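Table setting and small decorating > Round mats under a dark bowl – too plain?

Matus_V
Hello everyone. I have moved to Brirkville in July and I am now the owner of a proper table, for the first time in my life. It is light wood, the grain runs along the length. I would like to keep one bowl on it all year, a dark one, and under the bowl a round mat. My question is about the colour of the mat. My sister says cream, I was thinking of charcoal so that it matches. The bowl is 12 inches across at the rim. Thank you for your patience with my English.
Matúš Vaněk

kettleandtoast
Welcome Matúš! Cream, one hundred per cent. Dark on dark and you lose the rim completely, which is the nicest bit of a wide bowl. I had a charcoal mat from Blomqvist and it looked like a hole in the table.

G.Bosman
I disagree a little. A cream mat on light wood is two pale things together, and then the bowl is floating. I would take a rust or a dark green. Also cream shows every drop of tea. I have washed mine so many times that it is no more round.

kettleandtoast
Gerrit, you wash yours at 60 degrees, you told us in the other thread. Of course it's not round.

G.Bosman
It was one time.

Matus_V
Thank you both. I have also a second problem. When guests are coming, I put out the towel for the hands, and the gift if it is a birthday, and then the table looks like the counter of a post office. How do you place these so that the bowl is still the main thing?

paddock_lane
Keep the bowl and mat in the middle and send everything else out to the sides. Fold the towel with the fold facing you, it looks tidier that way. A gift bag is tall so it should stand a bit behind the bowl, never in front. And put your phone in another room, mate. Phones always end up on the table.

G.Bosman
With this I agree, except for the gift. In my house it goes on a chair. A bag has a strong colour and it wins against any bowl.

Matus_V
I have ordered the cream mat in the end, from Nendstead, soft like a fabric and not woven straw. Sorry Gerrit. I find that the red bag is not a disaster if it stands to the side.

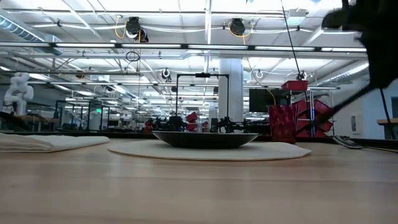

paddock_lane
Does a soft mat need a non-slip layer under it?

Matus_V
Only if the bowl is light. Mine is heavy and it stays in its place, but for a small dish I would cut a piece of drawer liner, a bit smaller than the mat.

kettleandtoast
See, cream does the job. The rim gets its own outline. I'd still keep the towel out of it unless people are eating with their fingers.

G.Bosman
I accept the cream, but I am not changing mine. Which size did you take? Jetham has almost the same one in 4 sizes and I can never decide.

Matus_V
I took the one which is wider than the bowl on all sides, so that a ring of cream is visible. The smaller one would disappear under the rim, I tried it first with a paper circle.

paddock_lane
Paper circle is a good trick. I use old newspaper for that, same as for placemats.

kettleandtoast
Matúš, if it gets a stain, cold water and a bit of dish soap, then dry it flat. Don't hang it on the line or it'll go egg-shaped.

Matus_V
I will write this on the inside of the cupboard door. Thank you.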